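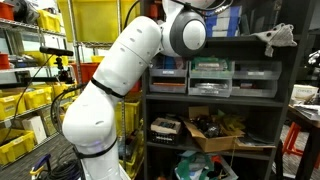
## Walk-through checklist, Willbridge building, ground and second floors

Inspector: Mitali Bhattacharjee
Walked with: Wen-hsiung Yip (keys), Ngan-ling Lui (opinions)
Date: 20th June
Form: Plallow short form, with the comments box used for once

Key: **OK** / **FIX** / **AGAIN** (meaning it was FIX in February)

### Exits and corridors

- [x] **OK** – Front doors open outward with one push. The left one groans. Groaning is allowed.
- [ ] **AGAIN** – Rear exit. The bicycle has been replaced by a nicer bicycle.
- [x] **OK** – Exit signs lit on both floors.
- [ ] **FIX** – Second floor corridor measures 53 inches at the water cooler. Still passes, but the spare bottles are creeping outward. Stack them in the closet.
- [ ] **FIX** – Stair door propped open with a fire extinguisher. I would like everyone to think about that one for a minute.

### Extinguishers and alarms

- [x] **OK** – Tags current on all units except as below.
- [ ] **FIX** – Unit 7, outside the copy room. Needle in the red. The tag has been initialed every month by someone who can't have looked at the needle. Swap it this week.
- [x] **OK** – Pull stations clear.
- [ ] **AGAIN** – Smoke detector in the kitchenette chirps. Tzu-hsuan Au says you stop hearing it after a while. Battery, please.

### Electrical

- [ ] **FIX** – Power strip plugged into a power strip under the reception desk, feeding a fan, a lamp and a second fan. Pick a fan.
- [x] **OK** – Panel cover closed and latched. Clear space in front is fine.
- [ ] **FIX** – Panel directory. Breaker 16 is labeled "Fu?" and has been for as long as Wen-hsiung Yip has had the keys. Trace it and write down what it feeds.
- [ ] **FIX** – Space heater in the billing office, Plalano brand, no tip-over switch that I could find. It is June. Take it home.

### Floors, stairs, lighting

- [ ] **FIX** – Carpet seam lifting at the top of the stairs. Tape is holding it. The tape is also lifting.
- [x] **OK** – Handrails solid, both sides.
- [x] **OK** – Stairwell lights. All working, a first in my time here.
- [ ] **AGAIN** – Mat at the side door curls at the corner. Quote from the supplier was $920 for a set, which Ngan-ling feels strongly about. One mat would do.

### First aid and paperwork

- [x] **OK** – Kit sealed and stocked. Eyewash bottle in date.
- [ ] **FIX** – Emergency contact sheet by the phone lists Wen-hsiung Kuo, who has retired and would prefer not to be called about the boiler.
- [ ] **FIX** – Evacuation map on the second floor is hung upside down relative to the building. Correct, if you stand on the other side of the wall.
- [x] **OK** – Drill log signed. Assembly point is the far end of the parking lot, not the coffee place.

### Follow-up

AGAIN items go first. Yip has the extinguisher and the battery, Au has reception and the contact sheet, Lui has the mat. I'll come back for the rear exit myself and bring a bike lock.

Signed: M. Bhattacharjee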